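Quick one tonight because I have to be up at 5 and the laundry is still in the machine. But I said I'd write about the desk-eating thing, so.

I quit eating lunch at my desk. Since October. It's going OK. Mostly.

Background for the new people: I work from home four days out of five, doing invoices and customer email for a flooring supplier, and for a long time lunch was whatever I could hold in one hand. Crackers. Cheese folded in half. A bowl of cereal at 2:30 pm with the spreadsheet open. I'd finish a day and not be able to tell you if I'd had lunch or not. Then I'd eat half a bag of tortilla chips standing up at 6 and call it a snack before dinner.

What tipped me over was dumb. I spilled soup in the keyboard. Lentil. You don't get lentil out of a keyboard, I'll just say that. The replacement cost me more than a week of groceries and I was mad about it for days.

So, rules. I like rules, I do badly with "try to be more mindful".

- Lunch happens at the table. The real one, in the kitchen.
- No phone, no laptop. Radio allowed.
- Fifteen minutes minimum, even if I'm done in six.
- It goes on a tray.

The tray one sounds fussy and it's the one that stuck best. My grandmother put everything on trays, toast, pills, the mail. I think there's something about carrying the whole meal over in one trip that makes it a meal. If I have to get up for salt, I'm gone. I see the dishwasher, I empty the dishwasher, I check one email, lunch is over. So the salt goes on the tray. Water, napkin, fork, salt, food. One trip.

I went looking for the right one for way too long, by the way. Had a Brillano tray in the cart for a week, a bamboo thing with handles, then read the reviews and half of them said it warped. Then a set from Ornholm that was pretty but you had to buy three. What would I do with three. In the end I decided I wanted plain, shallow, a warm color, no handles to catch my sleeve on. 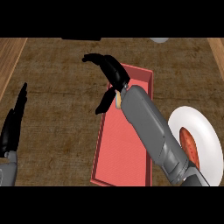 *Salmon-red on brown wood. My kind of color combo.*

OK so what do I actually eat. People asked in the comments last time and I dodged it becuase the answer was crackers.

Week one I was ambitious and made grain bowls. Never again, or at least not on a weekday. Three pans for one lunch. Week two I gave up and had a sandwich every single day and you know what, it was great. Toasted bread, mustard, whatever's in the drawer. Since then it's sort of settled into a loop:

Sandwich. Leftovers. Eggs. Leftovers. Soup (at the table, far from any keyboard).

The leftovers only work if I pack them up right after dinner, in a lunch-size container, before I sit down. If they go in the fridge in the big pot I won't touch them. I have no idea why. Same food.

One thing that saved me is Achari, the little grocery next to the post office. They do a lime pickle that makes plain rice and a fried egg taste like somebody tried. I put it on everything now. Grilled cheese. Don't make that face, it's good. The jar is small and I'm going through it at an alarming rate, may have to start buying two.

Money, since I always end up on money. I used to order in maybe twice a week when the morning got away from me, and by the end of a month it was close to $200. I only saw it when I went through the card statement for the keyboard. Since starting this I've ordered lunch three times total, and one of those was the day the power was out. So that's a nice chunk back. Some of it went straight to pickle.

Is my work suffering? No. I was scared of that one. There's a stretch between noon and one when customers love to write in, and I used to feel like I had to sit there and catch them. They wait. They don't even notice. I set the Jotach timer (free version, the noise is awful, like a goose) and when it goes off I walk back and there's maybe four emails and none of them are on fire.

Steps too, sort of. I was aiming for 3,000 before dinner, which is a sad number I know, and getting up for a real lunch plus a lap around the block after gets me most of the way. When it rains I skip the lap. I'm not a hero.

Stuff that still isn't working:

Fridays-before-deadline type days. I've cheated maybe five times, all of them end of month, all of them crackers. Also the no phone thing is hard. Much harder then the food part. First week I kept reaching for it like a phantom limb, then read the back of the mustard jar instead. I know a lot about that mustard.

And breakfast is still a mess. Coffee over the sink. One thing at a time.

Next up I want to try cooking one big thing on the weekend and see how far it stretches. Beans probably. If you have a bean recipe that doesn't need 100 ingredients put it in the comments, I read all of them even when I'm slow to answer.

Washer just beeped. Going to hang up the towels and go to bed.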